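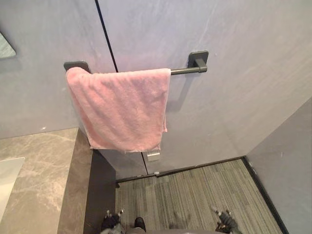
Washroom bench, May: two controllers, one pair of hands, a lot of towel

May
Posted by the Hanton hardware desk

Short version for people reading on the way to something else. We are swapping controllers on the hands. The Cumemport board won, not by a mile, and mostly on slow closing. The wrist cameras stay but the Szabo bracket needs rework before we order more. Head camera unchanged. Details below, out of order, written up between runs.

Why the washroom set. Because the kitchen one was booked and because people keep asking for bathroom tasks. Towel, cup, toothpaste, toothbrush, small metal bits on a counter. Soft stuff and hard stuff within reach of each other. The kitchen set is nearly all hard stuff and both controllers looked fine there in April, which told us very little.

The towel job is the one everybody underrates. Terry over a metal bar, wall panel right behind. Fingers have to get hold of the hem without scraping the wall, and the hem never sits level. Dips in the middle, corner of the back layer sticks out on one side, and the planner likes that corner far too much. It went for it again and again. You get one layer, you pull, the whole thing slides around the bar and lands on the carpet. Fix for now is to approach from below and take both layers together. Slower. Works more often. The real fix is a better hem finder and that is on the vision list, not ours.

How we ran it. 44 tries per controller per task. Same hands, Stulteo, same arms, same fingertips. Only the board and its firmware changed. We alternated in blocks so neither one got all the fresh fingertips. Old board in the morning the first time round, Cumemport in the morning the second. Somebody will ask about warm-up so yes, both were left on for an hour before counting. A try that stopped on a network drop was thrown out and repeated. A try that stopped on anything else was a miss, including the ones where the operator bumped the pedal. Sorry, operators.

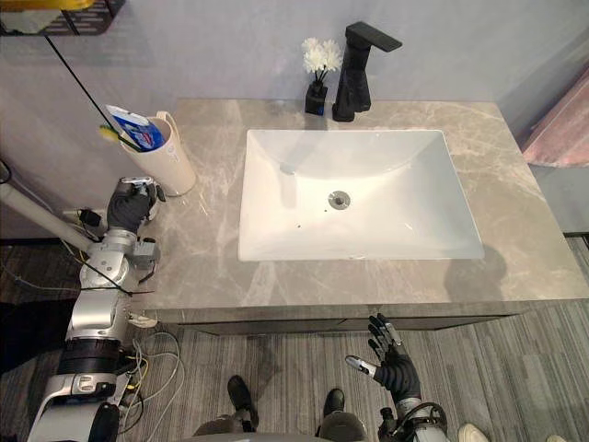 Closing force is where the boards come apart. The old one has a floor, it will not hold a light squeeze steady, it hunts up and down and you can hear it. Cumemport holds. Matters a lot with small things, e.g. picking up the little silver piece at the left edge of the counter, right in front of the cup. With the old board the fingers would chatter on contact and walk the part toward the handle. Then you are picking next to a handle, with a toothbrush and a toothpaste tube leaning out over your knuckles, and any extra inch of wobble touches something. With Cumemport the contact is one touch, stop, squeeze. Still misses. But they are boring misses, the hand closes a little short and you go again.

Numbers for that task, small metal part off marble, left hand only: old board got 25 of 44, Cumemport got 35 of 44. For the towel, both layers, it was a lot closer, 29 against 32, and I would not buy a board over that. Cup by the handle was a wash. Toothpaste tube we stopped counting partway becuase the tube got soft and creased from being grabbed and later tries were not comparable to the early ones. We need a fresh tube per block. Put it on the supply list.

Peak force. We set the cap at 400 grams on the fingertip scale for anything on the counter, higher for the towel. The old board overshot the cap on first contact in most blocks. Cumemport overshot too, less, and it came back under faster. Nobody should read that as safe around people. Separate test, separate sheet, not done yet.

Latency — we had argued about this for weeks. It felt faster to the operators. On the log the difference is small and I think what they were feeling is the lack of chatter. Two of them asked to keep the new board on anyway. Fine by me.

Gloves. The gloved fingers grip the metal part better than bare ones and the towel worse. Loops in the terry catch on the finger seams and then it will not let go when you tell it to. Opens its hand and the towel comes along. If you are running fabric, pull the left glove tight at the base of the thumb before each block, and check the seams for threads. We lost most of a morning to one thread.

Cables. Not a controller issue but it ate our time so here it is. The left arm bundle hangs in loops, and reaching across to the back corner of the counter pulls the loops forward, down by the cabinet. Didn't snag in the counted runs. Did snag in setup. Shorter leads are ordered, and until they come please keep one hand near the stop when the left arm is going for the far corner. Also, route nothing new on the left side. There is no room left there.

Wrist cameras next. This is the Szabo bracket, small camera looking along the hand. Cost per wrist with lens and bracket came to 1150 and for that money we expected to be able to leave it alone. We can't. It shifts. Not by much, a few degrees over a long block, and then your calibration is off and the hand reaches next to things instead of at them. We marked the bracket with paint pen so you can see the drift. Check the line at the start of every block. If it has moved, loosen, realign, tighten, redo the short calibration, takes six minutes if the board is already out.
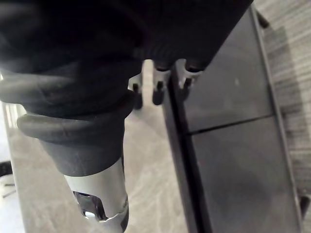 Exposure is the other complaint, and it is a fair one. At close range the auto setting gets pulled around by whatever is nearest the lens. There is a lot of black and charcoal on the things we work near, and then there's pale marbled surface behind it, and the camera has to pick. When a dark sleeve with those fat ribbed collars takes up the left half of the view, and the folds over it are darker again, the picker sees one big blob and the folds are gone. Meanwhile the bright gap beside it is where you want detail. Bare metal is the second trap. The silver tube coming out of the bottom of the sleeve throws bright streaks along its length, and the notched edge of the opening sits right by them, which is exactly the sort of edge the grasp finder likes to lock on to. Locking the exposure by hand helped. Locking it slightly over helped more, for the dark parts, and we just accept the streaks.

Would a second wrist camera help? Asked twice already. Probably, for about half of what we do. It would also double the bracket problem so not before the bracket is fixed.

Head camera for comparison. It sees the whole counter and most of what the hands are doing, and it is what the planner trusts until the last few inches. After that the hand is in its own way. So the handover point matters. We tried handing over early and late. Early was bad, the wrist view is too narrow to recover if the first guess is off, you end up staring at a panel. Late was okay but the last move gets rushed. Middle setting is saved as the default in the shared config, please do not edit it in place, copy it and rename. Somebody edited it in place.

One thing we did not expect. The towel bar was a better calibration target than the counter edge. Straight dark bar, pale wall, square mount at the end, nice and sharp from the head camera. The counter edge has all that veining and the edge finder keeps wandering off along a vein. We have been using the bar for the quick check at the start of the day and going back to the proper board for the full one. Not offical yet, so don't write it into the procedure.

Floor. The gray striped carpet is murder on the optical flow. Fine parallel lines, diagonal to the base, and the flow reads a sideways slip that isn't there. We turned flow off for the stationary tasks. If you turn it back on for driving, remember to turn it off again. The arms will compensate for a slip that never happened and you will wonder why everything lands a little to one side. That was us for most of a day.

What is changing

— Cumemport boards go on both hands of the main unit. The spare keeps the old board for now so we have something to compare against.
— Fingertip cap stays at 400 grams for counter work.
— Szabo brackets: check the paint line each block, log any drift, even small.
— Exposure locked by hand on both wrists. Value is in the config comments.
— Towel tasks: both layers, from below.

What is not decided. Whether to keep the gloves for fabric work. Whether the numbers on the towel hold up with a heavier one, all of these were with the same pink one and it is fairly light. Whether Stulteo will send the narrower fingertips, we asked, they said soon, they said soon in March too. And the toothpaste tube thing, if anyone has an idea for a tube that feels like a tube and doesn't wear out, send it over.

Next block is the sink. Getting things out of the basin, near the drain, with the faucet in the way. Both wrist cameras will be looking at shiny white from close up and I expect to be writing about exposure all over again. Old board versus new board on that one too, since the spare is set up for it.

Raw logs are in the usual folder. The ones marked "b" are the repeats after network drops, leave them out if you are recounting. If your recount doesn't match mine tell me, I did the towel tally at almost 7 pm.

You are receiving the Hanton bench newsletter because you signed up for hardware updates. Manage your preferences or unsubscribe at any time.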